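Desk Dividers for an Open Office: the Carar Panel after Five Months

The room has a hard ceiling, carpet tile and two long rows of desks facing each other. Before the dividers went in, a phone call at one end could be followed word for word at the other. The office bought Carar panels in the medium height, and I was asked to write up how they have done. I have also used the Rathore clamp-on screen at a previous job, so it comes up below for comparison.

What you get

Each panel ships flat with two desk brackets, four bolts, a hex key and a strip of felt. The core is pressed fiber with fabric glued over it. Carar sells it as an acoustic product, and a rating is printed on the carton. I would not put much weight on that figure. A panel that stops below the head height of a standing adult will absorb some of what hits it and let the rest pass over the top.

Installation

Fitting one panel took me 25 minutes the first time and less after that. The order matters. Bolt the brackets to the panel finger tight, set it on the desk, then tighten the clamps from underneath before going back to the bolts. If you tighten the bolts first, the brackets will be slightly out of line and the clamps will bite at an angle.

The supplied hex key is too short to turn fully in the space under the desk. Use a long one with a ball end. The felt strip goes between clamp and desktop and is worth the trouble on a painted surface. On two desks I left it off to see what would happen, and the clamp pads left a ring that does not wipe away.

Desks with a cable channel at the back need checking before you order. The Carar clamp has a limited reach, and on a deep channel it will grip only the lip. Dondov sells an extension plate that solves this. It adds weight and cost, and the paint does not match. 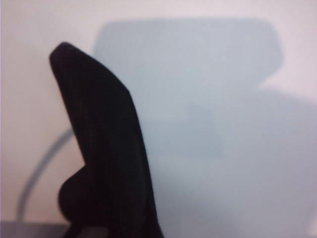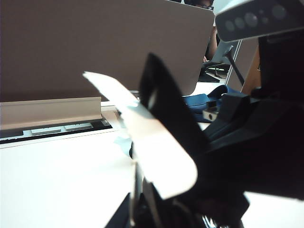
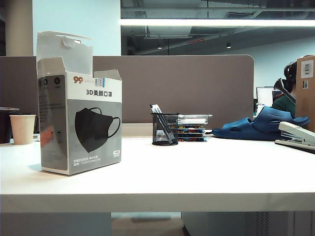

Noboru Nishimura, replying to the draft of this review, disagreed about the felt: "Leave the felt out and use thin rubber sheet. Felt compresses within a month and then you are retightening every clamp. I had the panels on my row wobbling by July, and since I changed to rubber I haven't touched them." He also thought I had been too easy on the hex key.

I have since tried rubber on one desk. It does hold better. It also grips hard enough that the panel cannot be nudged sideways once the clamp is on, so get the position right first.

Noise

I took readings with a handheld meter at seated ear height, with a speaker playing recorded speech on the opposite desk. The panels brought the level down by a modest amount directly behind them and by almost nothing two seats along. The more useful change is in intelligibility. Speech from the facing desk is still audible, but the consonants are softened and it is easier to ignore. Telephone rings and keyboard noise are affected less than I expected.

For real attenuation you would need to treat the ceiling. No desk divider at this price will do that job.

Stability and wear

Pushed at the top corner, the panel moves and returns without a rattle. The Rathore screen was stiffer, having a metal frame, but it buzzed whenever someone leaned on the desk. I prefer the Carar in daily use.

The fabric picks up lint and shows coffee. A damp cloth removes fresh marks. Older ones need upholstery foam, which leaves a faint tide line unless you work out to a seam. Pins hold well enough for a calendar or a sheet of paper — anything heavier pulls out and leaves a visible hole. Carar does list a hook that goes over the top edge, but mine bent under a pair of headphones.

Price and spares

We paid $253 per panel with brackets included. The Rathore equivalent was quoted at $314, and Marnmont offered a plain foam version at $97 with no brackets at all. I handled a sample of the Marnmont and the edges were already crumbling. Replacement Carar brackets can be ordered singly, but fabric covers cannot, so a badly stained panel means buying a whole new one.

Verdict

A good visual barrier, a fair absorber and a poor sound wall. Buy it to cut down distraction between facing desks, measure the cable channel first, and order rubber sheet and a proper hex key at the same time. Delivery to us took three weeks, and one carton arrived with a crushed corner, which the dealer replaced.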